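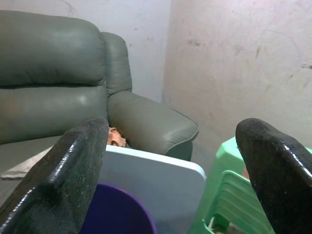
About Clullora

Clullora is a small robotics company. We work on one question: how can a two-armed robot learn household chores in rooms that were never set up for it? Benedito Bezerra started the company after several years of building arms for packing lines at Gislow. We now have research staff in two offices, Grulard and Amaral.

Our method

Most of our training data comes from lived-in rooms with ordinary furniture. An operator guides both arms through a task, and we record the joint positions along with video from the head and from each wrist. The policy is then trained on all 3 views together.

The wrist views matter most in the last few inches. From the head, an arm can block the thing it is reaching for. From the wrist, the fingers are always in view and the target usually sits between them. We train with one view dropped at random, so the robot does not lean too heavily on any single camera.
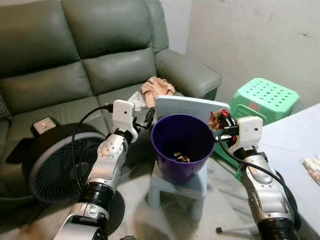 Trash task: the right gripper holds a crumpled wrapper just above the rim of the wastebasket.

Results so far

Our report of March 20, 2022 covers the trash task. We collected 113 guided runs and trained two versions of the policy. The version using the head view alone finished 52 percent of its test runs. With the wrist views added, the figure was 81 percent. Most of the remaining failures were wrappers released too early, outside the rim. Soft plastic bags are still hard for us, and we are collecting more runs with them.

Working with us

We share our recording format and training code with university labs on request. Visits to the Amaral office can be arranged by email. We take on new research interns each November.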